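毛衣为什么会伸懒腰?

栏目:家里的小科学
2018年3月

你有没有试过,把毛衣的袖口拉得长长的,手一松,它“嗖”地又缩回去了?我小时候特别爱玩这个,冬天坐在被窝里,一个人能拉好半天,把袖口拉成一个大喇叭,然后被妈妈念叨。可是你拿一件衬衫来试试,怎么拉它都不理你。都是衣服,脾气怎么差这么多呢?

今天我就想跟你聊聊毛衣。聊完了,咱们再一起把它叠好,收进柜子里去。

先说线

不管是毛衣还是衬衫,拆到最后都是线。区别在于这些线是怎么待在一起的。

衬衫和床单的布多半是“织”出来的。一些线竖着排好队,另一些线横着钻过去,一上一下,一上一下,像你用纸条编小垫子。线都绷得挺直,你使劲拉,它已经没有多余的地方可以让了。

毛衣是“编”出来的,大人管它叫“针织”。一根线弯成一个小圈,下一个圈从这个圈里钻出来,再下一个又从它里面钻出来,一个拉着一个,好像一大群小朋友手拉手。你一拉,弯弯的小圈就变得又扁又长;你一松手,小圈又慢慢弯回去了。所以毛衣会伸懒腰呀!

我有个拆过的旧围巾可以作证。我在桌上拆了5行,拆出来的线弯弯曲曲的,跟方便面一个样子(我真的差点想拿去煮)。那些弯,就是小圈待过的地方。

那一道一道的小沟沟是什么?

你摸摸毛衣的下摆和袖口,是不是有一条一条凸起来的棱?这叫罗纹。编的时候,有几针让小圈朝前,旁边几针让小圈朝后,轮流来。朝前的鼓出来,朝后的缩进去,就成了一道山、一道沟。

罗纹比平平的地方更会伸缩,有点像手风琴。它平时收得紧紧的,冷风不容易钻进去;你的手要伸出来,它又肯让开。有的毛衣只在边上有罗纹,有的整件都是细细的竖条纹,穿上去就会贴着身子。

我自己最喜欢粉色的毛衣,铺在格子床单上看,一个是弯弯的小圈,一个是平平的布,摸起来完全是两种感觉。
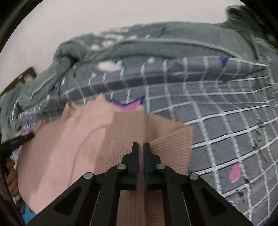 可是小禾读者留言问,她家的毛衣洗过一次就再也缩不回去了,袖子长得能盖住手指头,是不是小圈们累坏了?她还说,奶奶每次都把毛衣搭在衣架上晾,晾得整整齐齐的,怎么会变长呢?

哎呀,这个问题问得太好了!小圈们确实有点“累”。毛衣吸饱了水会变得很沉,挂在衣架上,水的重量就一直把小圈往下拽。拽一下没事,拽上一整天,小圈就忘了自己原来有多弯了。所以厚毛衣洗完,最好先用大毛巾裹起来,轻轻压一压水,再平平地摊开晾。肩膀那里也不会顶出两个小尖角,穿出去像长了小翅膀。

用热水行不行呢?羊毛的毛衣可要小心。羊毛上面有很小很小的鳞片,碰到热水,又被揉来揉去,鳞片就会互相钩住,越钩越紧,最后大人的毛衣变成娃娃的毛衣。洗之前,请大人看一看衣服里面那块小标签,上面画着小水盆的就是洗涤说明。

还有,要是你发现毛衣上冒出一个小线头,千万别拽!你一拽,旁边的一串小圈都会跟着皱起来。请大人拿一根钩针,把它从背面轻轻拉进去就好了。

毛衣为什么暖和?

毛衣自己可不会发热,发热的是你。小圈和小圈之间、毛毛和毛毛之间,藏着许多空气,它们待在里面不怎么乱跑,就把你身上的热气留住了。毛茸茸的毯子也是这个道理,你把脸埋进去,过一小会儿就暖起来了。

不过风一大,毛衣里的空气就会被吹走。所以12月出门的时候,妈妈才非要你在外面再套一件外套。我以前总觉得她啰嗦,现在我自己也这么啰嗦了。

来,咱们叠毛衣

找一块平的地方,床上就很好。跟着我做:

把毛衣正面朝下铺开,用手掌从中间往两边抹平,别用力扯。
左边的袖子连着一点点身子,往中间折过来,再把袖子顺着往下放。
右边也一样。现在它变成一个长条啦。
从下摆往上折一次,再折一次,翻过来,就是一个方方的小包。

第一次叠歪了没关系,抖开再来。我数过自己叠一件要多久,20秒!你可以跟家里人比比看,不过叠得快的人要是叠成了一团,不算赢哦。

叠好的毛衣,厚的放下面,薄的放上面,别塞得太挤,不然里面的空气都被压扁了。收进柜子以前一定要洗干净、晾干透,小虫子最喜欢闻着汗味儿来吃羊毛。

最后留个小任务给你:今天晚上,在家里找一件“织”的和一件“编”的,各轻轻拉一拉,再拿放大镜凑近了看。袜子算哪一种?毛巾呢?牛仔裤呢?把你的答案画下来,下回我们来说说袜子为什么总爱往下滑。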